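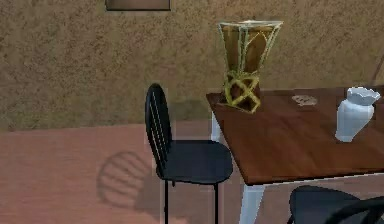
Saron Sisay wrote in after the last issue to ask whether a small team really needs a paid simulation kit for home robots, or whether the free tools will get you there if you're stubborn enough. Fair question! My answer used to be "be stubborn". After 12 evenings with the Grerberg room kit I've softened quite a bit.

Grerberg comes from Skenutari, a little outfit that started by making furniture models for interior designers and wandered over into robotics. What you get is a library of furnished rooms you can load into your simulator, plus a scene editor and a task runner. The base pack has 40 rooms. The dining sets are where I've spent most of my time, because clearing and setting a table is the job our group keeps coming back to, and a dining room is a surprisingly rotten place to be a robot. Chair backs with thin slats, vases with odd outlines, small flat things lying on a tabletop — all of it gives a vision model grief, and I'd much rather find that out on my desktop than beside somebody's good crockery.

The editor is my favourite part. You pick a surface, pick what's allowed to sit on it, and set how far things may drift from run to run. Wall and floor finishes can be swapped the same way, and so can the colour and angle of the light. I'd been ignoring light altogether until a slatted chair shadow on the floor got labelled as an obstacle by my detector, over and over, and the planner kept steering politely around it. I had a good laugh and then spent two nights fixing my training set. I wouldn't have caught that with the plain grey rooms I was using before.

Setup was painless on my machine. The download is big, so start it before supper. The first load of any room is slow, then it's cached and comes up in 3 seconds. The manual is short and written by a person who has clearly used the thing, with a very good chapter on collision shapes. Read that one before you try grasping anything with an opening in it, as the default shapes are simple hulls and your gripper will bump into thin air where a gap ought to be. You can switch to the detailed shapes per object. It costs you some speed, but it's worth it for anything you plan to pick up.

Grumbles? A few. There's no undo past the last step in the editor, which cost me a whole layout once. Fabric is stiff as a board, so tablecloths and napkins are out for now (Skenutari says soft items are planned for November). And the task runner writes its logs in a format all its own. Marcelino Magalhães has put together a converter called Gremero that turns them into ordinary spreadsheets, and he's happy to share it with members.

The trial licence lasts 20 days and includes everything, editor too. I'd save it for a stretch when you've got free evenings. Club copies can be used on the shared computer in the Araújo room, just put your name on the sheet by the door.

Rónán Ó Néill has offered to run a hands-on night on 29 July 2023, with a laptop hooked up to the big screen and time for everyone to build a room of their own. Bring a model of something awkward from your own kitchen if you have one. I'm bringing my colander.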